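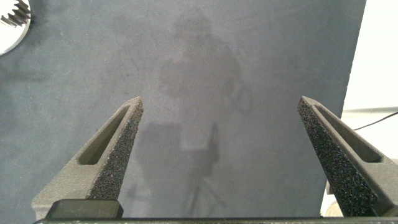

My Own Shadow in the Way: Lighting the Big Table in Room 2

Padmavathi Krishnan
Tutor: Satish Warrier
Handed in Thu 7 January

How I got onto this

I was going to do my project on chairs. Then I spent most of an afternoon drawing pencil lines at the big table in Room 2 and kept losing them under the shadow of my own head, and by the time I packed up I'd gone off chairs completely. If you stand at that table with the ceiling lights on you get a grey copy of yourself lying across your work – head, shoulders, a bit of your middle fading away – and it moves every time you do. It's not a dark shadow, it's quite soft, but it's enough to make pencil on grey card very hard going.

So my question was a simple one. Can we get rid of the shadow, or at least push it somewhere it doesn't matter, without spending much money?

The table

The top is a flat slate sort of blue-grey, slightly mottled if you get close. I'd always thought it was one plain colour, but it isn't, and it has a way of looking a little dusty even when I've only just wiped it (I wiped it a lot during this project!). Renji Fukuda, who was doing his storage project at the other end of the room, thought the colour was half the problem. His idea was that a grey shadow on a grey table is easy to ignore until you put something down, and then you can't tell where the edge of your work is. I wasn't sure about that at first but I came round to it.

What I tried

First I just moved. I did the same drawing exercise standing on each of the four sides of the table, always with the ceiling lights on. On the window side my shadow fell behind me and I could see fine, but that's also where everyone walks past to get to the sink, so I got bumped. On the other three sides it landed on the table, worst of all on the long side facing the door.

Next I borrowed two lamps. One was a Pilska clamp lamp from the textiles room and the other was an old Kernora desk lamp of my aunt's with a wobbly neck. With one lamp on my left, the big shadow got fainter and I got a new sharp one from my hand instead, right where the pencil was. As I'm right-handed that surprised me a bit, until Satish pointed out I'd put the lamp far too low. Up higher it was much better. With both lamps, one each side, I got two pale hand shadows and hardly any head.

The last thing was covering the top. I taped down a sheet of white lining paper and did the drawings again with no lamps at all. The shadow was still there, and if anything it showed up more clearly on the white, but my cut edges were much easier to follow. Kavitha Kaimal tried it too and didn't like it, she said the white made her squint after 30 minutes. She's the one who does the really fine paper cutting so I took that seriously.

What people thought

I asked 24 people from our year to have a go at each set-up and pick a favourite. The two high lamps won easily. A few people liked the paper for cutting and hated it for everything else. Tonantzin Magaña wrote on her slip that she'd never noticed the shadow before and now she couldn't stop seeing it, sorry about that.

What I'd recommend

Two clamp lamps, one at each end of the long side, fixed up high with the shades pointing at the middle of the table. Leave the top the colour it is. Keep a roll of white paper underneath for anyone who wants it.

What went wrong

My drawings from the first week are no use. I did some in the morning and some after lunch and didn't write down which, so the daylight was different and I can't compare them. I also only tested with people standing up. Stools would change where your head goes, and I'd like to try that in July when the room is quieter, if I'm allowed the key.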